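Home | Journal | Recipes | Work With Me | Shop | Contact

Wanted: people who will drink my grape experiments and tell me the truth

Okay, so I finally need help, and I'm asking here before I ask anywhere else. I'm looking for tasters. I'm also looking for one paid part-timer for the kitchen, and I'll get to that further down, so keep scrolling if that's why your cousin sent you this link.

For anyone new: I'm Rosaura Montoya and I run Sokura, a very small drinks kitchen behind the old feed store in Pitgate. We make shrubs, cordials and a ginger thing that people either love or hand straight back to me. In December I want to put out our first grape range, and I've reached the point where I can't taste grape anymore. Everything is just purple to me now.

What I need from tasters is eight evenings over the fall. We start at 6:30, we're done by 8:15, and you'll get small pours with crackers and water in between. You fill in a sheet for each one. The sheet is one page and most of it is boxes, but there's a space at the bottom for whatever you want to write, and that's the part I read first. Last year with the ginger somebody wrote "tastes like being told off" and I changed the whole recipe because of it.

You don't need a trained palate! Please don't stay away because you think you can't describe flavors. I want people who drink juice at breakfast, people who haven't touched it since grade school, people who only like it cut with seltzer. If you've got kids over 12 who want to come along, bring them (you'll need to sign for them and stay in the room). 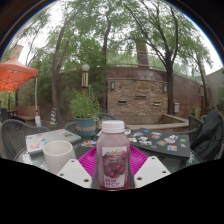

A word on sweetness, which is going to be the big argument. My partner in this, Anjani Lumbantobing, wants everything drier than I do. I grew up on grape soda and I'm not ashamed of it. So the first three evenings are all about sugar levels — same base, different amounts, no labels on the cups — and whatever the group picks, we're both going to live with. I have promised this in writing. She has it taped up by the sink.

After that we move on to skins, then bubbles, then the blends. There's a grape and black pepper one that I'm weirdly excited about and a grape and rosemary one I think is probably a mistake.

Please don't sign up if you're allergic to grapes, if you're sensitive to sulfites, or if you're on medication where your doctor has told you to watch your fruit juice. Check with them first, I mean it. Same goes if you work for another drinks company, sorry.

What you get: $88 at the end if you make it to at least six of the eight evenings, plus a mixed case when the range comes out. You can bring your own cup if you're fussy about cups. Parking is free in the Westus lot after six, just don't take the spaces by the loading door.

Now the job. It's 15 hours a week, mornings, running from September through the end of January, with a decent chance of staying on. You'd be washing and sorting fruit, bottling, labeling, and keeping the batch book up to date, and I am picky about the batch book. You need to be able to lift a full crate and be okay with a cold room. A food handler card is great, but I'll pay for the course if you don't have one. Azlan Wibisono, who's had the job for two years, is off to school and has offered to train whoever comes next, so you won't be thrown in with just me talking at you.

To sign up for tasting, send me a note through the contact page with your name, what you usually drink, and which evenings are bad for you. For the job, same page, but tell me where you've worked and put BOTTLES in the subject so I can find it. No resume needed unless you like writing them.

Comments (4)

Melati L.
Is the pepper one going to be at every session or just the last few? Asking because I can only do the early ones and I will be upset.

Rosaura
Just the last few, but I'll save you a bottle!

Haziq Hidayat
Signed up. I drink mine with way too much ice, hope that's allowed.

ginnyfromthehill
Is the kitchen up steps? My knee's bad this year but I'd love to come.

Previous post | Next post | Back to top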